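A robot arm that sorts things on a table has to be told what to do somehow. One way is for a programmer to write out every movement: lift this far, turn that far, close the fingers. It works well in a factory where each part arrives in the same place every time. It works badly with ordinary objects, which bend, roll and lie at odd angles.

Another way is to give the robot examples. A person guides the arms through a job, and a computer records it. A program called a learning system then studies the recordings and looks for patterns. Frauke Grube runs a project of this sort at Prumley, using a pair of arms and a table of everyday things.
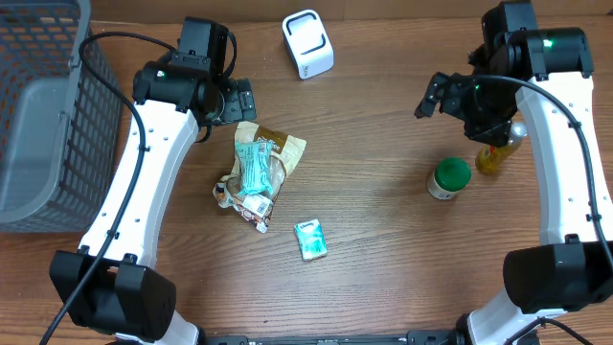
Issue 72, page 10

**What goes into an example**

One complete go at a job is called an episode. In the Prumley project, an episode begins when the recording is switched on and ends when the person guiding the arms says the job is finished. Two kinds of information are saved.

The first is pictures. A camera looking down over the table takes them many times a second. Smaller cameras near the grippers take their own, so the computer has a close view as well as a wide one.

The second is numbers. Every joint in a robot arm has a motor, and every motor can report its angle. The gripper reports how far open it is. Each set of numbers is stored with the time it was measured, so that it can be matched to the right picture. If the clocks disagree, the computer may learn to close the gripper too early or too late.

A soft packet and a bottle need different handling. A bottle keeps its shape when it is squeezed gently, but it can roll. A packet does not roll, but it changes shape whenever it is touched. Lying one on top of another, two packets are harder still, as the gripper must take hold of the upper one without dragging the lower one along. 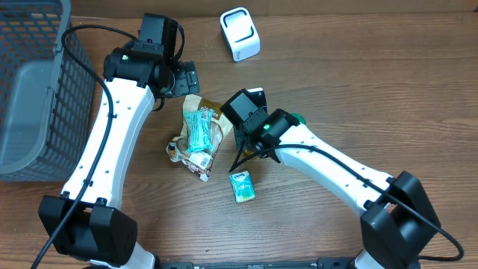 ## Why one example is not enough

Suppose you learned to catch by catching a single ball, thrown once. You would know what to do with that throw and very little about any other. A learning system has the same trouble. If every episode shows a packet in the same spot, the system may learn to reach for the spot and ignore the packet.

For this reason the objects are moved between episodes. They are turned round, swapped and put closer together or further apart. Grube's group recorded 65 episodes in January. Before using them, they checked each one and set 7 aside. In some of those the recording had stopped too soon. In others a camera had missed several pictures.

Mistakes are not always thrown away. If a gripper misses a packet and the person guides it back for a second try, the episode shows how to recover. A system that has only seen perfect attempts may have no idea what to do after a poor one.

### The view from the wrist

From high up, a gripper can hide the very thing it is holding. A camera on the wrist travels with the gripper and sees past its fingers. It shows where the material is pinched and how it has folded. It shows much less of the table, so the two views are used together.

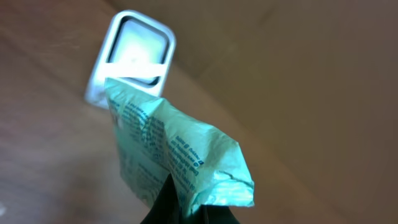
Gaillard wrote to ask whether the robot understands what a packet is. It does not, at least in the way that you do. It has no idea that packets are sold in shops or that they have something inside. It has linked certain patterns in the pictures with certain movements of the motors, and it can use those links again when it meets a similar pattern.

### Testing

After training, the arms are run without a person guiding them. The objects are set out in arrangements that were not in the recordings. This is important: a test that repeats the examples only shows that the system can copy them. When it fails, the group looks at the kind of failure and records new episodes to match.

**Words to know**

- **Episode:** one recorded go at a job, from start to finish.
- **Gripper:** the part of a robot arm that takes hold of things.
- **Joint:** a place where the arm can bend or turn.
- **Training:** the stage when a computer studies the examples.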